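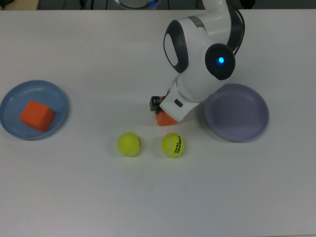

A small orange cube on the white table.

The letter from Trastisance came in January, when the creek behind Jolton was only stones. Darren Pilkington read it standing at the mailbox and then read it once more in the kitchen, to his wife's empty chair. His brother had left him the boat.

He had not spoken to his brother for 15 years. The quarrel was over a fence, and before the fence it was over their mother's piano, which neither of them could play. Now the fence was fallen and the piano was sold, and there was a boat with the name Yeoman painted on it, lying on a trailer 40 kilometres away.

Jordan Kettle from next door drove him in the ute. Jordan was a young man and he talked the whole road, mostly of football. Darren held the letter on his knees and answered yes or no.

"Did he like fishing, your brother?" asked Jordan.

"He hated fish," said Darren. "He could not even sit at the table with it."

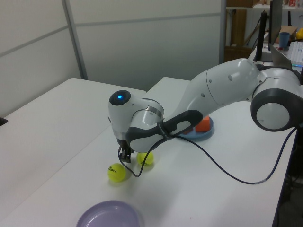
Two yellow tennis balls.

The yard belonged to a woman called Mrs Vekby. She gave them tea with too much milk and took them behind the shed. The boat was smaller than Darren had imagined. The paint was still a good green colour, but in one place near the motor somebody had started to sand it and had stopped.

"He came every second Sunday," she said. "He never put it in the water. He sat in it and ate his sandwich."

Darren climbed in with some difficulty. There were two seats. On the one in front was a cushion, flat and grey from use. On the other was a cushion also, the same kind, and it still had the price on it.

He sat down on the new one. Jordan began to say something, then he went to look at the tyres of the trailer.

"Will you sell it?" called Mrs Vekby from the shed. "I know a man who asks."

Darren put his hand on the side, where the sanding had stopped. It was rough there - and warm from the sun.

"Have you got some sandpaper?" he said.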